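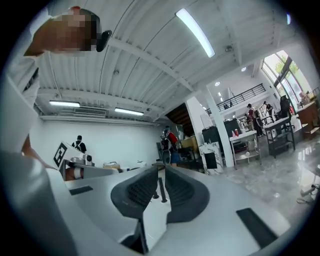

Last week we got as far as saying that a policy is only as good as the demonstrations it was trained on, and I promised we'd do the boring half this time: where the demonstrations come from and how you decide which ones to keep. We'll stick with hand-held grippers all the way through, as that's what you'll be using for the Bratdale exercise. The idea is simple enough. You take the gripper off the arm, put a wide-angle camera on it, give it to a person and let them do the job. Look at how much one view takes in – both fingers, most of a big room, the ceiling lights, the stairs, somebody's sleeve down the left side. A normal webcam lens would give you the fingers and a bit of whatever's past them. Keep that picture handy, I'm going to keep coming back to it.

## Why so wide?

Two reasons, and people tend to remember only the first.

The first is context. If the policy only sees the last few centimetres before the grasp, it has no clue where it is until it's nearly too late. The second is tracking. We don't have an arm telling us its joint angles, so we have to work out where the gripper was from the video itself (plus the motion sensor, if there is one). For that you want things that stay put and have plenty of corners. Ceiling ridges and beams are lovely. A plain white wall is rubbish. A shiny floor is worse than rubbish, as the reflections slide about when you move and the tracker may decide they're real points in the room.

People are the awkward case. They make great features right up until they walk off! If a few of them are spread around a big room it rarely matters, but a head and an arm close to the lens can fill a good chunk of the view, and then the tracker may latch on to the wrong thing. Inès Jacquet's notes on this (in the reading folder, under Stirkow) are very good and much shorter than the paper.

## Markers

You'll have spotted the black-and-white square on the front of the white machine on the counter. We covered how these are decoded in lecture 2, so I won't go through it again. What I want you to think about is what a marker buys you once you already have camera tracking.

Tracking gives you a path, but the path starts wherever you happened to start, and with one camera alone the scale is up for grabs. A marker of known size gives you a scale. If it's fixed to something that doesn't move, it also gives you an origin you can share between recordings. If it's fixed to something that does move, it tells you about that thing and nothing else, so please don't use it as your origin. I lost most of a December to that one.

## The filtering result

Now the bit that's going in the assignment. Hashini Roy and Dean Bellamy collected 1,559 demonstrations for the Greenwood set and then trained the same policy twice:

- once on everything
- once after throwing out any demonstration where tracking dropped for more than 15 frames in a row

Same network, same training time, same test objects. The filtered version did better on placing and made hardly any difference on picking. I found that odd at first. My reading is that picking is mostly done by looking at the object between the fingers, so a wobbly path doesn't hurt much, whereas placing needs the whole movement to hang together. Urmila Bansal disagrees and thinks the long dropouts just happen to fall on the clumsy demonstrations. Both stories fit what we've got – you'd need to corrupt the tracking on purpose in some good demonstrations to tell them apart, and that's question 2 on the sheet.

## For the practical

Bring your own laptop. Before you train anything, plot the gripper path for every recording and look at it with your own eyes. A jump in the plot is a jump in the tracking, hands don't teleport. Write down the threshold you chose and what it threw away, including which part of the task the dropouts landed in.

Kristine Panganiban is running the Plandthorpe group and has the calibration files, so ask her if yours won't load. The old ones have the image centre in the wrong place and will still run quite happily, so check the version first.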